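Equipment Planning Engineer (Two-Arm Handling Cells)
Murkell, Cidley site. Fixed term, 31 months, full time.
Posted April 16, 2018

Murkell packs mixed grocery orders for regional shops. We intend to buy a first batch of two-arm robot cells for the Cidley site and need an engineer to write the specification, build the budget and run the tender. The post reports to Mwanahawa Mbwambo, Head of Plant Investment.

Purchase decisions will rest largely on simulation. Candidate arms and hands are modelled at a table with tins, cans and small boxes, and tested against a list of 316 stock lines before any quotation is requested.

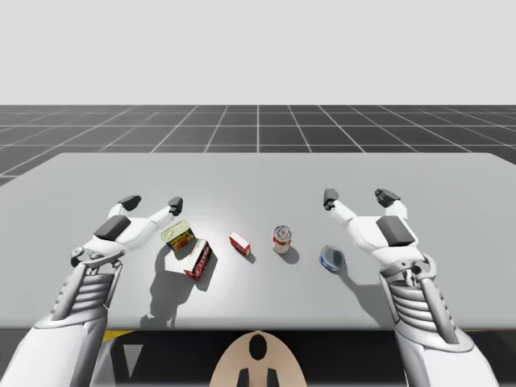 The budget must cover the full cost of each cell over its working life: arms, hands, spare fingertips, guarding, software licences, floor works, training and service contracts. Hand costs are the least certain item at present. The postholder will set out what a two-fingered hand can be expected to handle and where a second hand type would have to be priced in.

Duties
Write the technical specification and acceptance tests.
Prepare a costed comparison of purchase and lease.
Agree simulation test cases with the Drendville office.
Keep the spares list and delivery plan up to date.
Present the final case for approval in October.

Requirements
A degree in engineering, or equivalent trade experience.
At least 2 years in buying or planning production equipment.
Able to read simulation results and question them.
Good spreadsheet skills. Experience with the Magyar costing package is useful but can be learnt in post.

The post is based at Cidley, with travel to Drendville once a fortnight. A relocation payment of up to £3,000 is available.

To apply, send a CV and a covering letter to Mwanahawa Mbwambo at the Cidley office. Please state your notice period.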